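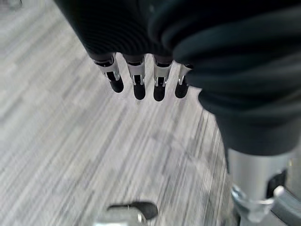 Neighbors > Newsletter > Spring issue > Living together

We use cookies to remember your language and your newsletter settings. Accept / Settings

The new laundry hours, and why we chose them

March 25, 2023

Since October the tenants' newsletter has received more letters about laundry than about any other subject, parking included. Most of these letters are polite. A few are long. I have read all of them, and I want to write down what the building at Prerkov decided at the last house meeting, so that people who could not come will have the same information as people who were there.

We are 36 apartments. Many of us have a machine at home, and the others use the shared room on the ground floor, where the house has the machines it bought from Urrego. The noise question concerns both groups. The old house rules say only that "loud work is to be avoided in the evening," and each family has understood the word evening in its own way. In my country evening begins when the lights are on in the street. My neighbors on the same floor think it begins after dinner, and they eat dinner very late.

The new rule is simple. Washing can start from 7 in the morning and must be finished by 9:30 at night. Please pay attention to the word finished. A long program started at 9 will still be spinning when the children downstairs are asleep, and the spin is the part that travels through the floor. If your machine has a delay timer, please do not set it for the night, even if electricity is cheaper then. We discussed this point for a long time. Some families save a little money with the night price, and they were not happy, but the vote was clear.

Drying was the second subject. In winter many of us hang clothes inside with closed windows, and then we wonder about the black spots in the corner of the bedroom. The management company, Trorkari, sent a letter which asks us to air the rooms for 15 minutes after hanging wet clothes. Opening the window wide for a short time is better than leaving it tilted all day. The drying lines in the attic are free to use again, and the key hangs in the usual place next to the meters.

Between loads, leave the door open a little. A closed machine keeps the damp inside, and the smell goes later into the towels. 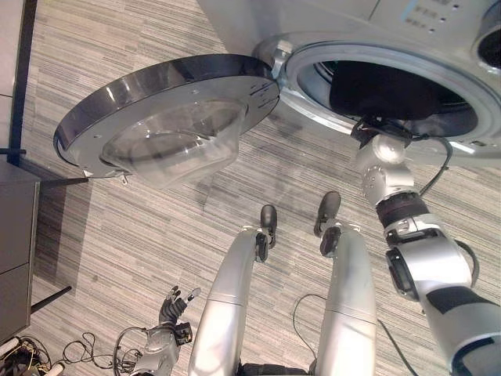 What it will cost

The shared room needs a new water pipe behind the sinks. We received two offers. The first was 2,000 dollars and included new taps, which we did not ask for. The second, from Mornirar, was 599 dollars for the pipe only, and this is the one we accepted. It will be paid from the house fund, so your monthly payment stays the same. The work takes roughly one day, and the water on the ground floor will be closed during this time. A paper with the exact date will be put on the front door.

The price of the tokens does not change. Old tokens are still accepted. If you find some in a coat pocket, please do not throw them away, because new ones are expensive for the house to order.

I received several notes under my door after the meeting. Most of them asked the same thing.

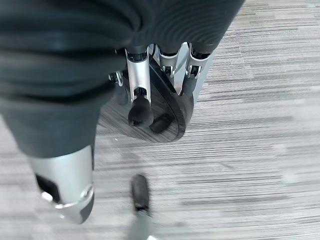

May I wash on public holidays?

The same hours apply as on all other days, but the shared room opens at 9 in the morning on holidays. At home you may start at 7, although your neighbors will be thankful if you wait a little.

Please send corrections to the newsletter box near the stairs. The next issue will write about bicycles in the hallway.

Comments (3)

thirdfloorleft: Thank you for explaining the word "finished." I always thought only the start time counted. My program takes over two hours so now I will begin after lunch.

M. from the back stairs: I voted for the night price and I still think it was a mistake, but ok. Can the attic key please have a bigger tag? I searched a long time for it.

greenbalcony: Is the dryer in the shared room included in the 9:30 rule, or only washing?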